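Foro > Casa y reformas > Climatización y ventilación

Tema: Conducto a la vista en local con techo alto, ¿me voy a arrepentir?

tejadillo_sur
8 May 2021
Hola a todos, llevo tiempo leyendo y por fin me registro porque estoy hecha un lío. Hemos alquilado una nave pequeña para montar el taller de encuadernación (268 metros con el altillo incluido, el techo altísimo, una maravilla y un horror a la vez) y toca decidir la climatización. El instalador nos ha dado dos opciones: falso techo registrable con todo escondido, o conducto de chapa visto, de punta a punta.

A mí el visto me encanta, lo reconozco. Mi socia dice que parece un supermercado. Y luego está el tema del papel, que sufre muchísimo con los cambios de humedad, así que no es solo cuestión de estética. ¿Alguien ha vivido con conducto visto unos años? ¿Ruido, polvo, condensación?

norte_y_lluvia
Yo lo tengo en un local de 90 metros y volvería a ponerlo mañana mismo. Lo del polvo es verdad, se acumula por arriba y desde abajo ni te enteras hasta que un día subes a cambiar una bombilla y te llevas el susto. Yo paso el plumero largo en febrero y me olvido hasta el año siguiente. Ruido, poco, pero depende mucho de la velocidad del aire. Pide que te pongan el diámetro generoso aunque proteste el presupuesto.

manivela77
Pues yo voy a ser el aguafiestas. Falso techo, sin dudarlo. Con techo alto y todo abierto estás calentando un volumen enorme donde no hay nadie, y el aire caliente se queda arriba tan a gusto. En nuestra oficina anterior teníamos visto y en invierno trabajábamos con el abrigo puesto. Muy bonito para las fotos, eso sí.

norte_y_lluvia
manivela, eso es un problema de difusión, no del conducto. Si las rejillas están mal elegidas te pasa igual con falso techo. Con toberas o con un par de ventiladores de techo girando despacio se arregla bastante.

manivela77
Se arregla "bastante" y pagas bastante también. Cada cual con su factura.

pan_con_chapa
Me meto, que trabajé once años montando conducto. Los dos tenéis algo de razón. El visto sale más barato en obra de techo pero más caro en acabado, porque no puedes esconder las chapuzas: una junta fea la ves todos los días de tu vida. Y si va en chapa brillante, peor, que con la luz se nota todo.

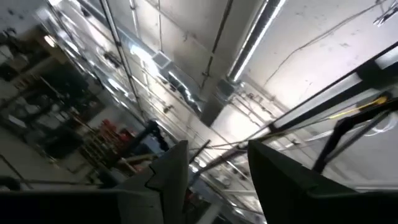 Lo que más se olvida la gente es el aislamiento. Si vas a meter frío en verano y el conducto es de pared simple, en cuanto haya humedad dentro del local te puede gotear. Encima de una mesa de encuadernar no quiero ni pensarlo. Pide doble pared con lana dentro, o como mínimo que te expliquen por escrito por qué no hace falta. A nosotros nos servía la chapa Trorkley, que era dura como ella sola y me dejó más de un corte en las manos.

tejadillo_sur
Ay madre, lo del goteo no me lo había dicho nadie. He mirado el presupuesto y pone "conducto circular Jurby, acabado natural", y punto. Nada de doble pared. ¿Eso es que es simple?

pan_con_chapa
Casi seguro, pero pregúntalo. Si fuera doble lo pondrían bien grande, que cuesta lo suyo.

larendija
¿Y el textil? Los conductos de tela, digo. En la academia de danza de mi hermana los pusieron y van de cine, reparten el aire por toda la superficie y no notas el chorro en la nuca. Se descuelgan y a la lavadora (bueno, a la lavandería, que son enormes).

manivela77
Los textiles cuando se apagan se quedan como un calcetín colgando. No puedo con ellos.

larendija
Jajaja a mí me hacen gracia. Y hay modelos con aros por dentro que no se desinflan, que conste.

tejadillo_sur
A mi socia le he enseñado una foto de los de tela y ha dicho que antes pasa frío, así que descartado. Lo que sí hemos hecho es pedir otro presupuesto a Amarasinghe, una empresa de aquí que nos recomendó la vecina de nave. Con doble pared y toberas la diferencia son 1000 euros. Duele, pero menos de lo que esperaba.

norte_y_lluvia
Por ese dinero ni me lo pensaba. ¿Y la humedad cómo la vais a controlar? Porque el conducto por sí solo no te hace nada para el papel.

tejadillo_sur
Un humidificador aparte, un Flovau de segunda mano que nos guardan hasta final de mes. Iría solo en el cuartito del papel, que es cerrado y pequeñito. En el resto del taller nos apañamos - las guillotinas no se quejan.

manivela77
Mira, ahí te doy la razón, cerrar el cuarto del papel es lo más sensato de todo el hilo. Sigo pensando que en enero os vais a acordar de mí.

pan_con_chapa
Una cosa más antes de firmar: que te dejen registros de limpieza en el tramo recto, dos como mínimo, y que queden accesibles desde el altillo. Luego todo son escaleras y andamios.

tejadillo_sur
Apuntado. Mañana llamo y lo pregunto todo junto, lo de los registros también. ¿Los tapones de los extremos van aislados igual o ahí da lo mismo?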